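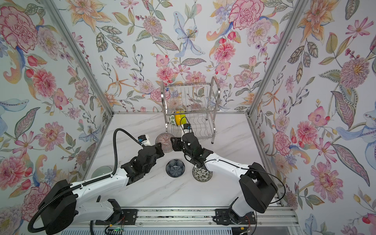
*Marble-patterned top, floral paper on three sides.*

Right, figure shelf tips, the long-promised post. I've been collecting action figures for longer than I'd like to admit (comic book ones mostly, plus a few robots and one very sad wizard) and most of what I know about looking after them I learned by wrecking something first. Everything below gets done at my kitchen bench with stuff from the supermarket or the hardware shop.

## Floppy joints

The big one! You set up a lovely pose on Wednesday night and by breakfast he's flat on his face and has taken his whole team with him. For ball joints I use clear floor polish, the acrylic kind. Pop the joint apart if it's meant to come apart, put one thin coat on the ball with an old brush, and leave it overnight before you put it back together. Two thin coats beat one thick one. My Duvorura knight needed three, but he was a floor sample and I reckon every kid in the shop had had a go of him.

Don't use super glue unless you keep the joint moving the whole time it cures. I looked away to answer the phone once and now I own a figure who is permanently hailing a taxi.

## Stuck joints

Never force a stiff joint straight out of the packet. Hot water first, not boiling, in a coffee mug, and dunk the arm or leg for 2 minutes. Then wiggle it gently, a little each way, and you'll usually feel it let go. If it doesn't, dunk it again. I went through a whole set of Gajewski six-inch figures this way and only snapped one wrist peg, and that was me being impatient after dinner.

The same trick fixes bent swords and spears. Heat it, straighten it with your fingers, then hold it under the cold tap so it keeps its shape. Works on warped ankles too.

## Sticky plastic

If your older figures have gone tacky, it's the plasticiser coming out of the soft vinyl. Wash them in lukewarm water with a drop of dish soap and a soft toothbrush, rinse, and pat dry with a tea towel (not the good one). Keep away from acetone and nail polish remover, they'll take the paint off before you've got the lid back on. It does come back, so I wash mine every September when I do the shelves anyway.

Vinyl capes get the same wash. Fabric capes I do separately in a cup of cool water with the tiniest bit of wool wash, and I dry them flat on a saucer. To get a fabric cape to hang properly, dampen it, arrange the folds, and pin it to a bit of foam until it's dry. Some have a wire in the hem, so watch you don't leave those sitting wet or you'll get rust spots.

## Dust

A big fluffy makeup brush is the best thing I've ever bought for this hobby. Use a cheap one, never used for makeup, and work from the top shelf down. For the fiddly bits between armour plates I have a kid's watercolour brush. Canned air is fine for open shelves but hold on to anything small, I've sent more than one tiny pistol under the fridge.

## Backdrops

I line my shelves with scrapbook paper or leftover wallpaper and change it when I'm bored. Blu Tack in the corners holds paper well enough, but it can leave a greasy mark if it stays up for months, so I've gone over to removable double-sided tape. Cut your back piece slightly too wide and trim it in place with a sharp craft knife. Dark greys and dull blues suit nearly everything in a cape. Busy prints look great with plain robots and terrible with anyone already wearing four colours!

## Accessories

Zip bags, one per figure, with the name in marker. I bought a fishing tackle box with 32 compartments for $39 and filled it in a weekend, so now the spare hands live in there and everything else is in bags. The Brorkis figures come with so many hands it's silly. Put lefts and rights in different compartments and you'll save yourself a lot of swearing.

Keep the boxes if you've got room. Mine are flattened in the wardrobe, and the only one I've ever regretted chucking was a Zonov from 2000 with a fold-out cardboard rooftop inside, which I'd now quite like for the middle shelf. If anyone has a spare rooftop, even a tatty one, leave me a comment.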